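Courses > Planning and Budgeting for Automation > Week 8 handout

August – notes by Ebenezer Atinga

Right, last week we got as far as the quote, and I promised we'd talk about everything the quote leaves out. Most of you put the hand-held grippers on line one of your budget and then rather ran out of steam! I did exactly the same on my first plan (the Jondau project, for those who've read the case notes), and I was short before a single demonstration had been recorded.

So start with the person. Grippers come in pairs, one for each hand, and you need to cost by the pair. Then add the harness, the cables, the printed marker cubes and a spare of anything that hangs off a wrist.

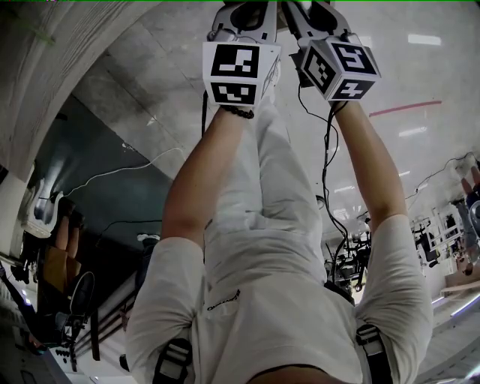 My own rule is to set aside 19 per cent of the hardware price for spares. Loan Vũ thinks that's mean and uses 30, and her projects do tend to finish on time, so make of that what you will. Finger pads go first, in my experience, then cables. Ask the supplier for pad prices before you sign – Larex quoted us for them separately, and it was some 3,000 over the year that I hadn't planned for.

Next, the room. You'll be tempted to write "existing office, no cost" and move on. Please don't. Desks and monitors stay put, people still have work to do, and you need clear floor between the furniture for someone with both hands full.

Black grip pads in a white gripper body, with the desks behind. Price pads as a consumable. 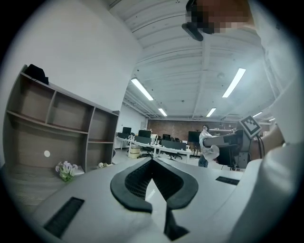 Gripper work in the office, with the desks and monitors left in place.

Then there are the things you're going to pick up, which hardly anyone budgets for. Soft, crumpled stuff is cheap to buy and slow to work with, so the cost lands under wages. Put it there, and be generous.

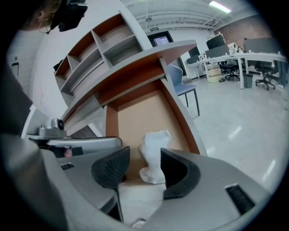
For wages, I'd plan on shorter sessions than the working day suggests, with proper breaks and time to reset. Faltine allowed for 8 hours of recording a day in their first draft and I sent it straight back.

For Saturday: redo your Marinho budget with separate lines for spares, room and wages, and bring the supplier's lead times with you (in weeks, please, "soon" doesn't count).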